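Paper & Ephemera Forum > Newspapers and Periodicals > Storage and Conservation

Thread: Bound volumes vs single issues - disbinding a run of provincial weeklies

foxedcorner
I have bought a bound half-year of a provincial weekly, January to June, from the Vukel sale. Broadsheet, rag paper, half calf over marbled boards. The spine leather is powdering and the front board is held by one cord. The text block itself is sound. Margins are good except at the gutter, where the binder oversewed quite deeply and the inner column loses a letter or two on most pages.

Two options as I see it. Rebind in the original style, or disbind and store as single issues in polyester sleeves. I want to read them and scan the shipping notices. Opinions please, with reasons.

quirewright
Disbind. The binding has failed already and the oversewing is doing harm every time you open it. Cut the threads from the back, never pull them. Lift the old glue with a poultice of methyl cellulose, left for 8 minutes at a time under a strip of polyester film. Scrape with a bone folder, not a blade.

Inner column will come back in full once the fold is released.

tallcopy
I disagree. A complete run in a contemporary binding is a different object from a pile of loose issues. The order is fixed, supplements are where the first owner put them, and there is often evidence of who subscribed. Once it is apart, it gets sold apart. Dealers have been breaking volumes for decades for the sake of one good headline, and the dull weeks go in the skip.

A rebacking job on a broadsheet volume is not cheap but it can be done, and the sewing can be left alone.

quirewright
Rebacking doesn't fix the gutter. He wants to scan it.

tallcopy
He can scan it in a cradle at 60 degrees and lose a letter or two. The sense of a shipping notice is rarely in the last letter.

foxedcorner
It is when the last letter is a figure. Tonnage is in the inner column on page 2.

Noted on the supplements. There are several, on smaller paper, tipped in after the April issues. I had not thought about what happens to those.

inkandrule
Before anyone cuts anything, collate it. Write down the issue number, date line, page count and any tax stamp for each number, in bound order, and keep the list with the volume. If you disbind later, you have a record. If you sell, the buyer has one.

I use the Dirico collation sheets, which have a column for supplements. A ruled notebook does just as well.

quirewright
Agreed on that. Also note which issues are misbound. There is nearly always one.

sizedpaper
On sleeves: check what you are buying. Polyester is fine. Several sellers list "archival clear" bags that are polypropylene with an adhesive flap, and the flap will catch a deckle edge sooner or later. I bought Brosis open-ended sleeves in broadsheet size and had no trouble, though the sheets need a board behind them or they sag in the box.

For a folded weekly, store it flat and open if you have the drawer space. If not, one fold only, the original one.

tallcopy
And do not encapsulate on all four sides without deacidifying first. Rag paper is forgiving but anything tipped in later may not be.

foxedcorner
The supplements are noticeably browner than the main sheets, so probably a poorer stock. I will interleave those for now.

Progress so far. Collated January to March. One misbound issue, as predicted (second and third weeks of February transposed). No stamps missing. Board is tied on with cotton tape and the volume is lying flat in a box.

On cost, the Pandey bindery quoted 2,000 for a full reback in calf with the sewing kept. That is more than I paid for the volume, so I am leaning towards disbinding.

tallcopy
What you paid is not the measure of it. Has a record office been asked whether they hold the same half-year? If they do not, I would leave it whole and offer them the scans.

foxedcorner
Fair point. They have July onwards for that year and nothing before. I have written to ask whether they would want to see it.

quirewright
Then wait for the answer. A tied board will hold for as long as you like if it isn't being opened. My view on the gutter stands.

inkandrule
Second that. While you wait, carry on with the collation, April to June. Support the front board at the same height as the text block when it is open. Offcuts of dense foam are enough.

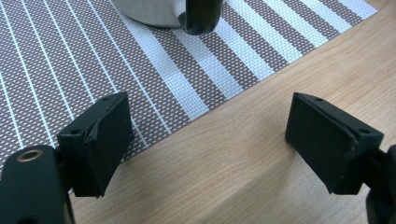 Related threads in Storage and Conservation

Red rot on half calf: consolidate or leave
Box sizes for folded broadsheets
Tax stamps and how to record them
Scanning across a tight gutter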